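Seeing a lot of posts this month telling me to serve every meal on a tray because it will "save my evenings." I have questions. Thread.

The claim, as far as I can follow it: put a tray under the plate, keep fork, spoon and cup within reach, and clearing up becomes one trip to the sink. One person says it changed her marriage. It's a tray.

I carried plates to the sink by hand for most of my adult life and I don't remember it being the hard part. The hard part is the pan.

Then there's the price. Zoderik wants real money for a "dining surface system." Take the words off and you've got a rectangle with a rim.

Mererid Pugh swears by hers and I trust Mererid on most things. But she has four hooks by the door for one coat, so we may want different things from a house.

My main complaint is the layouts. Every how-to shows plate, cup and cutlery all sitting nicely inside the rim. Put a normal round plate on a normal tray and see how much width you have left over for a fork.
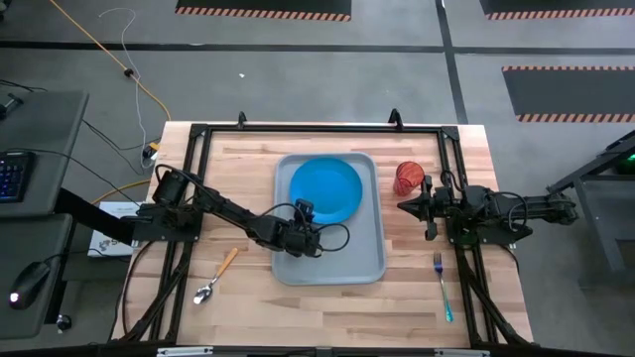
Plate on the tray, fork on the table.

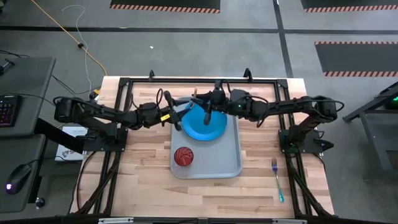 Someone will reply "buy a bigger tray." Okay. Where does it live? Mine already goes in sideways next to the oven racks and falls out if you look at it.

Someone else will say "smaller plate." So I'm replacing the plates to suit the tray that was supposed to make life simple. See how this goes?

And cups. I don't want a full cup riding on something I'm carrying through a doorway with both hands. Azucena Hinojosa says fill it at the table. Fine, but then the cup didn't need the tray.

To be fair, there are 2 cases where I'd say yes. One is eating somewhere that isn't a table. The other is kids, where a raised rim will catch peas and a bit of spilled milk. I'll give it the peas.

Plastic over wood if you do buy one. I had a nice wood one from Dunus and it warped the first winter. Yes, I left it in the sink. People leave things in sinks.

Also please stop telling me the color of the plate makes anyone eat slower. Seon-mi Cheon asked for a source on that back in May and all she got was a link to a store.

Where I've ended up: one cheap tray, used when somebody's sick or there's a movie on. Rest of the time the plate goes on the table and I walk to the sink twice.

If you have a layout where the fork stays on while you carry it, post it. With a full-size dinner plate, please. Saucers don't count.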